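特雷特盖特文学馆

特雷特盖特文学馆（Tretgate）是一座以作家手稿、地方出版史和朗读活动为主题的小型文学博物馆，设在海港小城安达里（Andari）旧城区的一栋旧制绳厂里。馆内设有常设展览、公共阅览室、手稿库和一间朗读厅，楼上另有供驻馆作家使用的两套住房。对于喜欢北方文学的读者来说，这里实在是个值得绕路的地方：一栋朴素的长条形砖楼，里面装着一位诗人几乎全部的工作痕迹，从少年时代的练习本到临终前改了又改的校样，应有尽有。

名称

“特雷特盖特”原是厂房背后一条小巷的名字。当地方言里，“特雷特”指搓绳时来回走动的那条步道，工人倒退着走，一边走一边放出麻线。女诗人温努尔·布里姆（Unnur Briem）在长诗《退着走的人》里写过这条巷子，诗里的叙述者每走一步便想起一个已经离港的人。文学馆筹建时曾有人主张直接以诗人命名，布里姆的遗嘱却明确要求不用她的姓名，于是最后选定了巷名。本地人习惯省去后半截，只说“去特雷特”。

建筑

制绳厂主楼长而窄，上下两层，屋顶覆石板瓦。工厂停业以后，楼房先后做过渔具仓库、合唱团排练场和选举投票站，有一段时间完全空置，屋顶漏雨，东端的楼板也塌了一处。改建由建筑师达格妮·巴赫（Dagný Bach）主持，她的事务所“巴赫”当时刚刚成立，这是她独立完成的头一项公共建筑。

巴赫的方案极为克制，也极为聪明！她没有把狭长的空间切成一间间展室，而是保留了整条搓绳步道，让参观者沿着当年工人走过的路线前行。底层长廊总长80米，两侧墙面的砖缝重新勾过，地面仍是原来的木板，走在上面会有轻微的回弹和声响。展柜全部靠北墙摆放，南墙只开窗，不挂任何东西。下午的光线斜着照进来，落在对面的玻璃上，馆方因此给每个柜子配了可以拉下的亚麻帘，读者看手稿时自己动手，看完再放回去。

东端塌陷的楼板没有补上，巴赫索性把那里改成通高的朗读厅，听众席沿着台阶层层升起，最高处与二楼阅览室相通。这个厅的声学效果好得惊人，不用扩音设备，坐在最后一排也能听清翻页的声音。许多来过的作家都在游记或访谈里提到这一点。

历史

文学馆的起点是一批装在鱼箱里的纸。布里姆晚年独居，把手稿、信件和剪报随手放进从码头捡回的木箱，箱外用粉笔写上年份，年份常常写错。她去世后，侄女厄于迪尔·埃伊尔松（Auður Egilsson）花了整整两个冬天整理这些箱子，发现其中除了诗人自己的作品，还有大量安达里本地刊物的原稿，包括早已停刊的文学季刊《尼尔图斯》（Niltus）的全部编辑档案。

《尼尔图斯》是理解这座文学馆的另一把钥匙。刊物由一群教师、水手和电报员创办，印数不大，却在很长时间里是海峡两岸唯一发表方言诗歌的园地。布里姆担任过编辑，退稿信写得又长又认真，有几封甚至比来稿还长。埃伊尔松认为这些退稿信本身就是一部诗学著作，后来编成选集出版，书名取自其中一句：《请再冷一些》。

市议会起初只愿意提供一间地下室存放箱子。转机来自港口扩建：制绳厂一度列入拆除名单，反对拆除的居民与支持保存手稿的读者合到了一处，联合签名，要求把两件事一并解决。议会经过几轮辩论，同意以象征性的租金把厂房交给新成立的基金会使用。修缮断断续续进行了好几年，文学馆最终于2018年6月8日开放，首日的活动是从早到晚接力朗读《退着走的人》，朗读者沿着长廊倒退而行，每人读一节。这个传统保留至今，每年都会重来一次，报名的人总是比诗节还多。

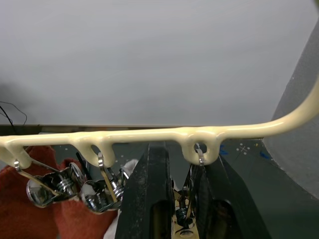 手稿原件可以借阅吗？

原件只能在二楼阅览室内查看，需要提前预约，并由馆员从手稿库中取出；馆外借阅仅限复制本和图书室的普通藏书。

馆藏

手稿库现有编目文献2,655件，其中布里姆的诗稿占很大一部分，其余为书信、日记、校样、朗读录音和《尼尔图斯》的编辑档案。书信部分编号至499，通信对象遍及周边各岛，也有不少来自远洋船只，信封上盖着天南地北的邮戳。目录以纸本和电子两种形式公开，纸本目录是一套抽屉卡片，沿用了埃伊尔松在厨房桌上写下的第一批卡片，字迹小而圆，偶尔还夹着她对某句诗的赞叹。

常设展览题为“麻线”，按写作的过程编排，不按年代。第一段展出笔记，即诗句最初出现时的样子，多半写在潮汐表、收据和乐谱背面。第二段是草稿，同一首诗的不同稿本并排放置，读者可以看着一个形容词被删掉、恢复、再删掉。第三段是校样与印本。最后一段留给声音，参观者坐在窗边的长凳上，戴上耳机听布里姆本人的朗读。她的嗓音低沉，语速很慢，念到方言词时会不自觉地加重，听过的人很难忘记。

展品中最受喜爱的是《灯塔账簿》的十一个稿本。这首短诗只有九行，布里姆却反复改了大半生，第一稿押韵工整，最后一稿几乎没有韵脚，连灯塔也不见了，只剩下一本摊开的账簿和窗外的水声。研究者对于哪一稿应视为定稿至今意见不一，馆方干脆把全部稿本平等陈列，说明牌上不作判断。

翻译工作坊

文学馆在国外的名声主要来自翻译工作坊。工作坊由译者薇尔娜·亚齐（Verna Yazzie）发起，每年十一月举行，为期一周。亚齐最早是为了翻译《退着走的人》来到安达里的，原计划停留一个月，结果在阅览室里待了大半年，译本的注释比诗还厚。她主张译者必须先把原诗读出声，而且要在原诗写成的地方读，工作坊的课程便照此安排：上午在朗读厅念诗，下午分组讨论，晚上轮流公开试译。

参加者不必通晓方言，馆方会提供逐字对照的底本和一份词汇表。词汇表每年增补，如今已经是一本颇可一读的小书，单是形容雾的词就占去好几页，有贴着水面的雾，有只到膝盖的雾，还有一种据说闻得出来的雾。工作坊产生的译文收入年刊《步道》，已涉及多种语言。有些诗在同一期里刊出三四个互不相同的译本，对照着读，乐趣无穷。

驻馆写作

二楼西侧的两套住房每年面向作家和译者开放申请。房间陈设简单，一张书桌，一面书架，窗外就是内港。驻馆者没有交稿义务，仅需在离开前做一次朗读，并在手稿库留下一页手写稿，题材和文体不限。历年留下的稿页存放在一只专用的盒子里，任何持阅览证的读者都可以要求查看。小说家希尔斯滕·布伦杜姆（Kirsten Brøndum）在驻馆期间写成长篇《绳结与电报》的前半部，书中那座总也走不到头的厂房，原型正是这里的长廊。她后来多次回到安达里，主持面向中学生的短篇写作课。

朗读活动与读者服务

朗读厅全年有活动，冬季尤其密集。除了作家朗读，还有“旧刊之夜”，由市民挑选一期《尼尔图斯》从头读到尾，连当年的广告和勘误也不放过，常常读得满堂大笑。儿童场在底层长廊举行，孩子们沿着步道走，每到一扇窗便听一小段故事。

图书室藏书以诗歌、航海文学和地方史为主，常住居民可以免费办理借书证，外地读者凭有效证件在阅览室内阅读。长廊入口处的小书店出售馆方出版物，《请再冷一些》常年供应，《步道》的早期各期则已售罄，可在阅览室查阅。

研究与评价

围绕布里姆手稿的研究近年来增长很快。早期评论多把她看作地方风物的记录者，手稿公开以后，学者开始注意到她在形式上的大胆：诗行的长短与步道的节奏相应，停顿往往出现在工人转身的位置。埃伊尔松在手稿集导言中提出，布里姆一生只写了一首诗，其余都是它的草稿。这一说法引起不少争论，亚齐就曾撰文反驳，认为晚期短诗自成一体，与长诗的呼吸完全不同。两篇文章现在都收在阅览室的研究资料架上。

对建筑的评价则较为一致。论者普遍称赞巴赫对旧楼的处理，也有人指出长廊冬季偏冷，不利于久坐。馆方为此在窗边长凳上备有羊毛毯，编织图案取自《尼尔图斯》创刊号的封面。

参见

《退着走的人》
《尼尔图斯》（季刊）
安达里港
方言诗歌
作家故居与文学博物馆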